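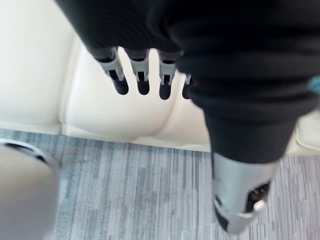 The back room at Ouazzani, November

Souad Naciri took over the back room when the shop moved its stock upstairs. It had been used for storage for years, so the first job was clearing it and the second was deciding what to keep. The room is used now for sorting and packing orders, and for most of the mending as well. 

Surfaces
Cream was picked for the working surfaces. Thread ends and dropped pins are easier to find on a pale colour. It does mark, and it gets a wipe with a damp cloth at the end of the day.

The long table
Bought second-hand from Plinov. It is 90 cm high, which suits standing work, and we left it at that. One leg was short and has a felt pad under it.

The shelves
Three of the old shelves stayed and the rest went. They are 70 cm deep, a bit more than we need, so things tend to get lost at the back. Towels and table linen go on the lower two, lighter things on top.

Boxes
Flat boxes from Zurby, the plain brown kind. They come in packs of 100 and a pack lasts us most of a month. The larger size is kept under the stairs – ask if you can't find it.

Packing corner
Tape, scissors, labels and tissue paper. The scissors with the blue handles are for paper only. Please put them back on the hook.

Mending
The sewing machine is a Sodau and older than anyone who uses it. It runs well on cotton and badly on anything stretchy. Spare needles are in the tin with the buttons.

The window wall
Painted twice, as the first coat dried patchy. The gap between the window and the door measures 123 cm and we still haven't found a cupboard to fit. For now the ironing board is kept there.

Lighting
Two ceiling lights were replaced and a lamp was added at the table end. By four in the afternoon the daylight has gone from that side of the room, so the lamp is on a good deal at this time of year.

Still to do
The skirting needs a coat of paint and the door sticks in wet weather. Souad would also like a second row of hooks by the sink – we have the hooks, only the board to fix them to is missing.

More pictures will be added once the cupboard is in.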